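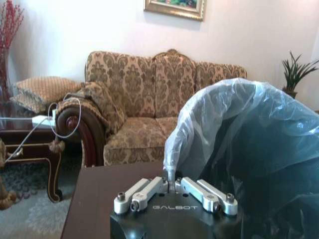 How long does sourdough starter keep in the fridge if you don't feed it?

Longer than you'd think! Mine went from June until the 14th February on a back shelf behind the mustard, and it came back in 5 days. I've been wanting to write this up for ages, so get comfy, it's a long thread.

First, what it looked like when I opened the jar. Gray liquid on top, a good finger deep, and a smell like nail polish remover. That liquid is hooch. It's mostly water and alcohol and it means the starter ran out of food. Gray or brownish is fine. You can pour it off or stir it in (I pour it off, I don't like the sour kick it gives).

What is NOT fine: pink streaks, orange streaks, or anything fuzzy. If you see those, throw the whole thing out and wash the jar in very hot water. Don't scoop around it. Flour is cheap.

Under the hooch there was a pale paste, thick as putty. I dug down and took one spoonful from the middle. One spoonful! The rest went in the trash. You really don't need more than that to get going again.

Day 1: the spoonful, plus equal weights of flour and water. I used half whole rye and half white. Rye wakes things up like nothing else I've tried. Lid on loose, left it on top of the fridge where it's a bit warmer. Nothing happened. Went to bed.

Day 2: still nothing, and the smell was worse if anything. Tossed most of it, fed it again. This is where I gave up on my first starter years ago and I'm still annoyed with myself, because I bet it was fine.

Day 3: bubbles!! Small ones, just along the glass, but I called my sister over to look. She was polite about it.

Day 4: it rose by half and smelled like yogurt. Switched to feeding it morning and night.

Day 5: doubled before lunch and was pushing at the lid by mid-afternoon. I baked that evening. The loaf was a little flat and I ate nearly half of it standing up with butter.

Some people have already asked about flour so let me do that now. My rye comes from the Tillard mill, the stoneground one in the brown sack. For white I use Boyer bread flour when the store has it and whatever is on sale when it doesn't. The starter does not care nearly as much as the internet says it does.

Water: tap. If your tap water smells like a swimming pool, leave a jug of it out overnight. Ours in Planden is pretty soft and I've never had trouble.

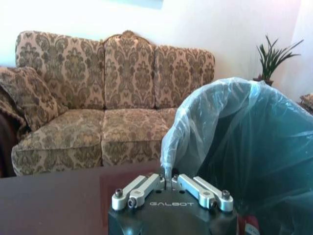
Temperature matters a lot more than either of those. My kitchen is cold in winter, and a starter that doubles in five hours in summer can take all day in February. For the dough I try to hit 26 Celsius, and I get there by warming the water. I have a cheap Pitel probe thermometer with a cracked display and I would be lost without it - best thing in the drawer.

Now the recipe, since that's what most of you are here for. It makes one big loaf.

600 grams of flour. I do mostly white with a couple of handfuls of rye or whole wheat thrown in.
128 grams of starter, fed and bubbly. Yes, 128, it's what happened to be in the jar the first time it came out great and I've never dared change it.
Water until it feels like a soft, sticky dough. Start lower than you want and add splashes.
Two teaspoons of fine salt.

Mix everything except the salt and leave it alone for half an hour. Add the salt with a splash of water and squish it through with wet hands. It'll feel like it's falling apart. Keep squishing, it comes back together.

Then fold it every half hour, four times. Grab a side, stretch it up, fold it over, turn the bowl, repeat. By the last one it should feel puffy and kind of silky and hold its shape for a bit. I love this part so much, it's my favorite thing about the whole business.

After that I stop looking at the clock and look at the dough. When it's up by half, jiggles when you shake the bowl, and has bubbles at the edges, shape it into a ball. Into a floured towel in a bowl, cover, fridge overnight.

In the morning, heat the oven as hot as it goes with a heavy lidded pot inside. Dough straight from the fridge, onto parchment, slash the top, into the pot. Lid on for 25 minutes, lid off until it's darker than you're comfortable with. Then let it cool before cutting. I fail at that one every single week.

Someone asked if you can freeze starter. I haven't, but I do dry it. Smear it thin on parchment, let it go crisp for a day or two, crumble it into an envelope. I've mailed it to friends that way and it woke right up for them with some warm water and flour.

Someone else asked what to do with the discard. Pancakes! Crackers! Stir it into a batter for onion fritters. The crackers are the best of the lot - discard, melted butter, salt, any dried herb you've got, spread very thin and baked low until they snap.

And for whoever wanted to know if the old jar has a name: it does not. It has a strip of masking tape with the word STARTER on it so it doesn't get thrown out by people looking for the mustard.

If you've got a forgotten jar in there, go look tonight and tell me what color the hooch is. I'll do rye loaves next, I've got a whole sack to get through.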